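Good Practice Rules for Recording Household Tasks with Hand-Held Grippers

Student project report, Bindu Kurian
Vumar Project, Danside site, submitted May

1. Background

The Vumar project collects recordings of ordinary house jobs done with hand-held grippers, to be used later for training robot arms. Most of the recording is done in people's homes. When I joined, the rules for home sessions were spread over an old handbook from Drirkwood and a set of notes kept at Danside, and the two did not always agree. My task was to turn them into one short set of rules that a new operator could read before a first session.

2. Method

I read both documents side by side and marked every rule that dealt with safety, privacy or the quality of the recording. I then sat in on sessions and wrote down where operators stopped to ask what they should do. My first draft had nearly 19 rules. That was too many to remember, so I merged the ones that overlapped and moved the software steps to a separate sheet.

3. The rules

3.1 Consent. The householder signs for each room by name. A signature for the kitchen does not cover a bedroom. If the same room is used as both, it is written down as a bedroom.

3.2 Private items. Letters, bank papers and family photographs are put away before recording starts. Medicines are removed from their packaging and stored out of reach, and only empty boxes may be used as task objects. The operator checks each box by hand.

3.3 Floor. Cables, bags and shoes are cleared from where the operator stands. A bucket or bin that is part of the task goes beside the table and stays in one place until the recording ends.

3.4 Grippers. Both jaws are opened and closed fully before each session. Pads are wiped with a damp cloth and dried. A pad that has begun to lift at the corner is replaced the same day.

3.5 Handling. Hard objects are held by the rim or the side, with only as much force as is needed to lift them. If an object slips, the operator carries on and notes it in the log. Failed attempts are kept.

3.6 Breaks. Operators working with 2 grippers rest their wrists between tasks. The Drirkwood handbook left this to the operator, but the Danside notes made it a fixed rule and I kept it.

4. Table clearing

Table clearing was the task I used to test the wording. It brings in most of the rules at once: mixed objects, a container on the floor, and furniture close by.

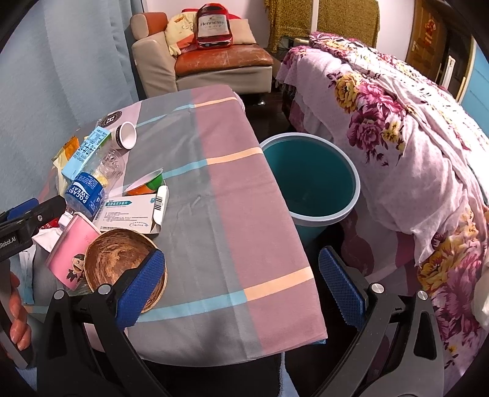 Figure 1. Table-clearing task with hand-held grippers. One blue pad is against the rim of the bowl; the bucket stands between table and bed.

Rule 3.3 was the hardest to word. The Drirkwood handbook asked for clear floor on all sides of the table, and many bedrooms do not have it. The new wording covers only the floor where the operator stands.

5. Remaining work

The rules still need a check by the Taipe office, where sessions are run in shared flats and consent is more complicated. Rule 3.1 does not say what happens when one flatmate agrees and another does not. I have left a blank section for this in the appendix.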